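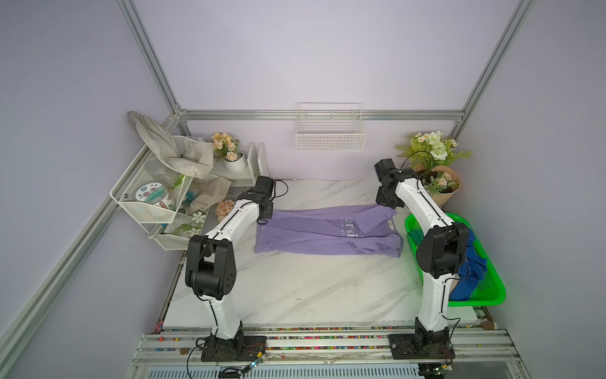 Page last changed: Tue 6 May

Section 4. Setting up your property's visitor counts and night totals

Welcome back! If you've come straight from Section 3, you already have a Clusura login, your property is on the Gandcombe map, and you've picked a display name that guests and the tourist office will both recognize. This section takes you through the part that most hosts put off, which is telling the system how many visitors you have, where they come from, and how long they stay. It's a slower section than the last one, so do make yourself a cup of something first.

The figures you enter go into the regional visitor summary that the tourist office puts together each season. If you run a guesthouse, a campground, a small hotel or a couple of rooms over a shop, you are in the right place. If you only run day tours and never have anybody overnight, skip ahead to Section 6 — the forms are shorter and you'll be glad you did.

4.1 What to have ready

Your guest register for the season so far, on paper or as a spreadsheet.
Your property number (it starts with GC and is printed on your welcome letter).
The number of beds you can offer, counting sofa beds only if you rent them out.
The dates you were closed, if you were closed at all.

Note: A double bed counts as two bed places. A crib doesn't count as any. We get asked this more than anything else, and the answer is the same for every kind of property.

4.2 Entering your capacity

1. Sign in and choose My Property from the menu on the left.

2. Click Capacity, then Edit. The boxes will turn from gray to white so you know you can type in them.

3. Enter your bed places. The largest number the ordinary form will take is 600. If your property is bigger than that, choose Large Site at the bottom of the page, and a second form will open with room for separate buildings.

4. Enter your opening and closing dates for the season. If you're open all year, tick All Year and leave the dates alone.

5. Click Save. Wait for the green bar at the top before you go anywhere else.

Caution: Changing your capacity partway through the season changes your occupancy rate for every month already entered. If you've added rooms (congratulations, by the way), use Add Change From Date instead of typing over the old number. The old number will stay attached to the earlier months, and your new rooms will count from the day they opened.

4.3 Arrivals and nights

These two get mixed up all the time, even by people who have been in the trade for years, so please bear with us for a paragraph. An arrival is one person checking in. A night is one person sleeping in one bed place for one night. A family of four who stay three nights gives you four arrivals and twelve nights. If one of the four goes home a day early, you still have four arrivals, but only eleven nights.

1. Choose Monthly Return and pick the month.

2. Type your total arrivals in the first box.

3. Type your total nights in the second box. This number can never be smaller than the first, and the form will stop you if it is.

4. Check the average stay that appears underneath. For most properties it lands somewhere between one and five nights. If yours says 23, you have very likely typed a zero too many, or put your nights in the wrong month.

5. Click Save and Continue.

Note: Guests whose stay runs over the end of a month are counted as arrivals in the month they checked in. Their nights are split between the two months. So a couple who arrive on the last night of September and stay three nights give you two arrivals and two nights in September, then four nights and no arrivals the month after.

Note: Babies and small children count as people if they sleep in a bed place. If they sleep in a crib, leave them out of both boxes.

4.4 Where your visitors come from

The system asks for the country where each guest lives, which may be different from the passport they carry. Somebody who has a Korean passport and has lived in Toronto for ten years goes under Canada. Please don't guess from names or accents! If your register doesn't say, use Not Known. A return with a good many Not Knowns is still a useful return.

1. On the Origin page, click Add Country and begin typing. The list will narrow down as you go.

2. Enter arrivals and nights for that country.

3. Repeat until the Remaining figure in the corner reads zero.

4. If Remaining won't go down to zero and you can't find the missing guests, click Place in Not Known and carry on.

For domestic visitors you'll be offered one further choice, Local or From Elsewhere. Local means anyone living inside the Gandcombe district line, including Brikell and the farms on the north side of the river. Brikell hosts sometimes wonder whether their own neighbors staying over for a wedding ought to count as visitors. They do, if they paid.

4.5 Uploading a spreadsheet

If you have a busy place, typing month by month gets tiresome, and an upload will save you a good part of an afternoon. Our sample sheet was put together by Giang Kiều and tidied up by Chae-won Maeng, and it has the column headings already filled in.

1. Download the sample sheet from the Upload page.

2. Paste your register into it, one line per booking. Leave the top row exactly as you found it.

3. Remove guest names, phone numbers and email addresses. We don't need them, and we would much prefer that they stay with you.

4. Save the file and drag it into the upload box.

5. Read through the check report. Lines marked yellow have been accepted but look odd. Lines marked red have been left out.

6. Fix the red lines in your own copy, then upload the whole file again. The new upload replaces the old one, so you won't be counted twice.

Each file can hold up to 1,150 bookings. If you have more, split the file by month. Don't split it in the middle of a month, or the second half will replace the first.

Caution: If you use the Munshi booking program, its export writes the day before the month. Open the Date Style menu and choose Day First before you upload. Otherwise a good many of your spring guests will turn up in the wrong half of the year, and the check report won't always catch it.

4.6 Sending your return

1. Choose Review and read down the totals once more.

2. If you were closed for the whole month, tick Closed. An empty return and a closed return are treated differently, and an empty one will get you a reminder.

3. Click Send. You'll receive an email with a receipt number, usually within a few minutes.

You can reopen a return until the 20th of the following month by clicking Reopen beside it. After that the month is locked, and you'll need to write to So-yul Wi at the returns desk with your property number and the corrected totals. She's used to it, so please don't be shy about asking.

4.7 Who sees your numbers

Your own figures can be seen by you, by anyone you've added under Helpers, and by the two people at the returns desk. Other hosts can't see them. The published summary groups properties together by area and type, and where a group has fewer than five properties in it, it is folded into the next one up.

If you have a question that this section hasn't answered, Delphine Achterberg looks after hosts in town and Sipho Radebe looks after Brikell and the campgrounds. Use the Ask button on any page and your message will go to the right one of them, along with a note of the page you were on.

Next: Section 5, Adding events and festival weekends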